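Otra vez con lo mismo: la fecha de consumo preferente. Llevo desde julio discutiendo con medio mundo y sigo igual. Preferente no es caducidad. Son dos cosas. En casa de mis padres se comía lo que había, se abría, se olía y ya. Ahora la gente mira el numerito y a la basura.

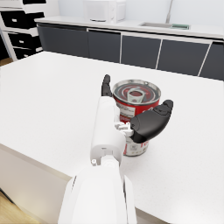
Y luego está el precio. En el Garrido de mi calle retiran las conservas 7 días antes de la fecha, enteras, sin un golpe. Pregunté. Que son normas. Normas de quién – eso no me lo supieron decir. Moataz Berrada, que llevó una tienda en Uscombe, me contó que él las ponía en una caja junto a la puerta, a mitad de precio, y volaban. Alrededor de 100 botes al mes. Pues eso es comida, no una anécdota.

Que sí, que con el pescado fresco o el pollo no se juega, ahí la fecha manda y punto. Una lata hinchada, fuera tambien. Pero tirar lentejas por dos días de diferencia me parece una vergüenza, y más con los sueldos que hay. 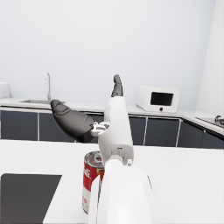 Dos dedos gris oscuro, bien abiertos, y la cocina al fondo.

Lo que pido es poco. Un estante en cada super, con su cartel, rebajado. Y que en los colegios expliquen la diferencia entre las dos fechas, que se tarda diez minutos en contralo.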